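From: Rurndale List
To: rurndale-neighbors
Date: Wednesday, May 23, 2018
Subject: Re: Re: Re: white paint (was: the hall ceiling)

On the last digest, someone at the Liang Street end wrote:

> Can we please settle the white before August? I have now been
> sent three chips of it and they are all white. My vote is for
> whichever is cheapest. Also the Brimico people want to know if
> we need primer, and I told them I would ask, so I am asking.

Yes, we need primer. The brown ring over the coat rack has come through every coat of paint put over it since I moved here, and it will come through this one too if we skip the stain blocker. I have grown fond of it, but I don't think the wedding parties have.

As for the white, I went to Brimico with the old can lid in a bread bag. The lid was no help. Whatever was on it has gone the color of a tooth. The man at the counter put it under the machine and the machine offered him a beige. I said the ceiling was white when I last looked up, and he said they all say that.

So we are down to two. One is a plain flat ceiling white, $194 for the lot including the primer. The other is from Galtineo, has a name with "linen" in it, and costs $300. I painted a square of each on a piece of board and propped it against the back wall of the hall for a week. Four people told me they preferred the one on the left. Two of them were standing behind it.

My own view is that a ceiling should be flat, dull and a little bit gray, so that the tube lights don't bounce off it and make everyone at bingo look unwell. Satin is for doors. Whoever did the kitchen in satin has a lot to answer for, and you can see every roller mark they'll be answering for from the sink.

If you want to see how much a single white shifts from one side to the other, gray at the low corner and brighter up top, have a look at this before you tell me the two chips don't match:

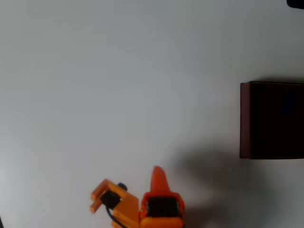
Galtineo dries darker than the chip, going by my sister's hallway, and it needed three coats there. Get the cheap one and put the difference toward a decent roller pole, which the hall has never owned.

I'll second the pole. I did the last ceiling off a kitchen chair and my neck still clicks. Cheap white for me as well, so long as it's flat and somebody opens the windows this time.

That makes two for the cheap one, then, plus the original vote for whichever was cheapest, which I am counting. If you feel strongly about linen, write to the list by the weekend. Dust sheets are in the cupboard under the stage, behind the urn. Please don't use the good tablecloths again.

--
To leave this list, send a blank message with "unsubscribe" in the subject line.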